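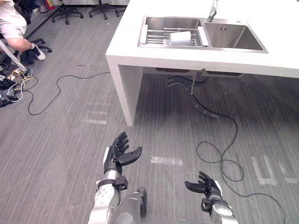

Plonari's concert film is coming to the big screen

It's finally happening! Riladum, the concert film from Plonari, opens at the Agudelo in Plarine this November, and members can book before everybody else. We've been asking for this one since the spring, when a two-minute teaser went round and half of our inbox seemed to consist of the words "please get it". Well, we've got it, and we've got it in screen one, with the big speakers.

If you haven't come across Plonari yet, they're the five-piece who started out playing brass and old synthesisers in the back rooms of pubs and now fill proper halls without having got any quieter. Riladum was filmed over two nights at the end of their last tour. It runs straight through the set, with no talking heads and no tour bus footage, and it opens with the whole band in near darkness playing one held chord that goes on far longer than you think it will. I watched it with the programming team one morning with a cup of tea going cold in my hand, and by the third song we'd all stopped pretending to take notes.

The sound is the thing. The mix was made for cinemas from the start, so the drums sit where the drums would be and the crowd is all round you (there's a moment before the encore when the stamping seems to come up through the seats). We've had our own system looked over ahead of the run, and we'll be playing it at the level the band have asked for. That's loud, but not painfully so. Earplugs will be free at the box office for anyone who'd like them, and there's one quieter showing in the second week with the lights left up a little.

There's a new song too. It comes right at the end, after the credits have started, with its own short video shot on large format film – a long drive along a coast road, mostly at dusk, with one very good dog. It hasn't been put online and we're told it won't be until the cinema run is over. Please stay in your seats!

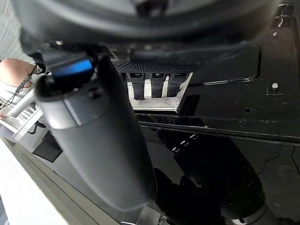
Do I need to be a member to book?

Only for the first few days. Members' booking opens at 10am on the first of the month and general booking follows once that window closes. Any seats left over go on the door, and if a showing sells out there'll be a returns queue in the foyer from an hour before the start.

Screen one has 330 seats, and we're giving the film 20 showings across the month, with more in the evening than in the afternoon. Adult tickets are the normal price. We didn't want to charge the "event" rate that concert films so often get stuck with, and the distributor was very decent about it. Under-25s pay the usual reduced price at every showing, opening night included.

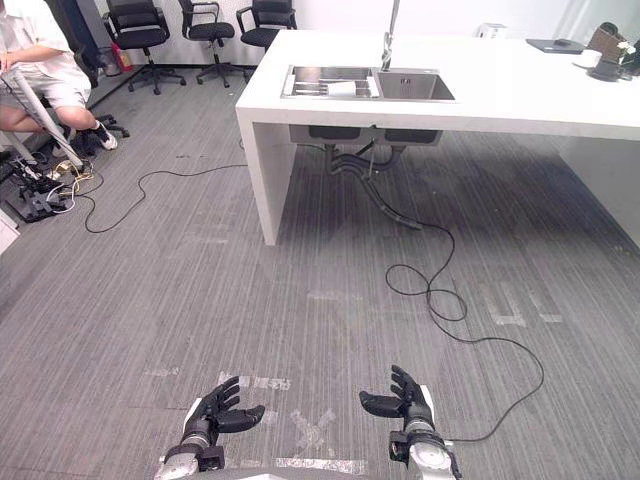

Opening night itself will be a bit special. Doors are at 6.30pm, the bar will be open upstairs, and the local youth brass group are going to play three Plonari tunes on the foyer stairs before we go in. I heard them practising one of them and it gave me goosebumps. The film starts at 8pm sharp with no adverts and no trailers, so do allow time to find your seat.

We're also showing the band's early videos as a free loop in the café all month. There are nine of them, going back to the one made in a car park with bedsheets for a backdrop, and they're a lovely reminder of how much can be done with no money and a few patient friends. The later ones are much glossier, but you can see the same jokes turning up. Drop in whenever you like, no ticket needed. 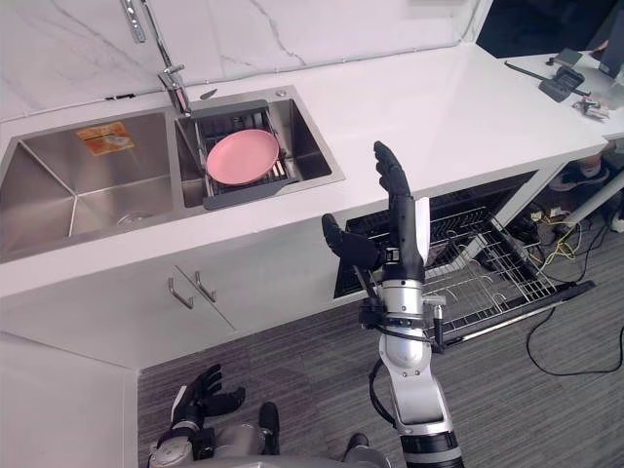 Now for the poster. The distributor has sent us a small number of the large format sheets, the dark blue design with the trumpet, printed in an edition of 695 and numbered by hand. We have 31 of them. One will be framed for the landing, and the rest will be sold from the box office from opening night, one each, with the money going towards our young film-makers' course. They're much nicer on paper than they look on a phone.

Captioned showings are marked CAP in the printed programme, and the lyrics are captioned as well as what's said between songs. Wheelchair spaces are at the back and on the left-hand side of row F. These can be booked online or by ringing the box office, which is open from noon until the last film has started.

See you in there, and do tell us afterwards what you made of that opening chord.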